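Floral boxes for paper storage, do they hold up?
Forum: Home & Desk > Paper, filing and stationery

marrowfat_jen
Right, I've finally started on the paper mountain and I'm having a lovely time with it, which I did not expect! Up to 76 articles printed out over my course, all on sports economics, and they've been living in carrier bags. Had a go at it last night with a big mug of tea. 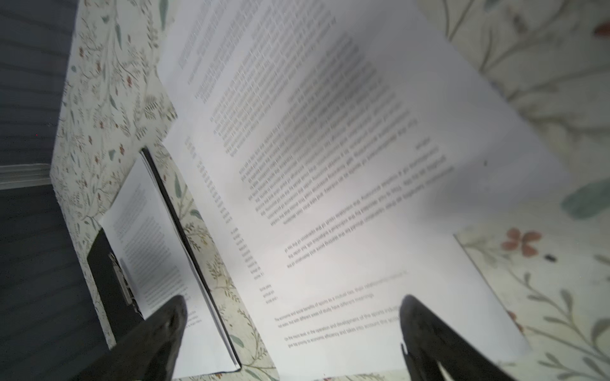
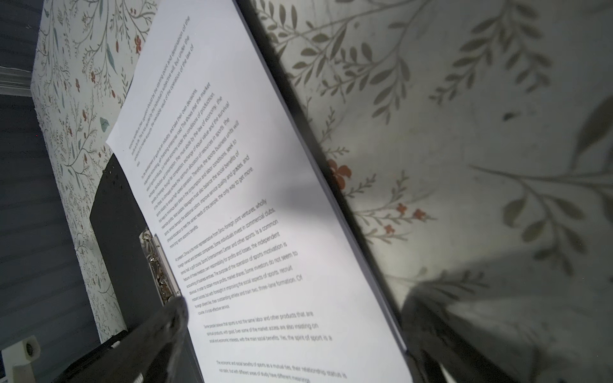
My question is about clipboards versus boxes. I bought two Stumero boxes in December and I love them, but once a paper goes in a box I never read it again. So I've been trying a clipboard for whatever I'm working through that week, and it's brilliant. The one about the economic and social benefits of sports went on the black board with the sprung metal clip, and I can read it on the sofa, on the bus, anywhere. The cream flowery pattern with the little orange-red blossoms makes me so happy next to all that black and white, too. Does anyone else mix the two, or do you pick one system and stick to it?

tidy_otter
Oh I love that pattern! All those little sprigs. I do exactly this. Clipboard for "now", box for "later", recycling for "never". My only rule is one article per board. The minute you clip three together you've made a pile with a handle.

616_Rok
Sorry to be the grump but I'd get rid of the lot and scan it. I had 3164 pages from my old job and they all fit on one memory stick now. Paper is heavy and it gets dusty.
Rok Kolev

marrowfat_jen
I did try, Rok! I read on a screen all day and nothing goes in. Give me a pencil and a margin and I'm off. But 3164 pages, blimey, how long did that take you?

616_Rok
Most of a winter. I had the radio on. I won't pretend I've opened many of them again.

tidy_otter
Ha, so it's just a smaller box then

pellow
Going to disagree with otter about one per board. I keep the article and my own notes together, notes on top, and it saves such a lot of hunting. It depends on the clip though. A strong sprung one will take a fair thickness, whereas the flat sort lets go as soon as you turn it over. My Tava one has had daily use and still bites.

Also, for anything stapled or in a binding strip, don't clip it by the spine. Clip the top edge, otherwise the pages won't turn properly.

marrowfat_jen
That's so useful, thank you! I've been clipping them any old way. Notes on top is going on the list for tonight.

Any thoughts on labels for the boxes? I don't want to stick anything on the flowers.

gwennie_b
Tie-on luggage labels! Thread through the handle if there is one, or loop some ribbon round the whole box. I did mine with Terine ribbon in dark green and they look gorgeous on the shelf. You can swap the label over when the contents change and there's no gluey mess.

pellow
Ribbon slips off when you lift the lid, in my experience. I'd put a card inside the lid and leave the outside plain.

gwennie_b
Then you have to open every box to find anything! I've got nine, I'd be there till teatime.

pellow
Fair point, I've only got the two.

tidy_otter
Bulldog clip on the rim with a bit of card in it. Comes off clean. I use the small Spahić ones.

marrowfat_jen
Ooh, I like that very much, I'll try the clip idea on one box and ribbon on the other and see which is still there in a month. Sorting by topic first, then by date. I've done the business and markets lot and I'm starting on the coaching ones after supper.

616_Rok
If you find you've got two copies of anything, bin one straight away. I scanned the same report four times.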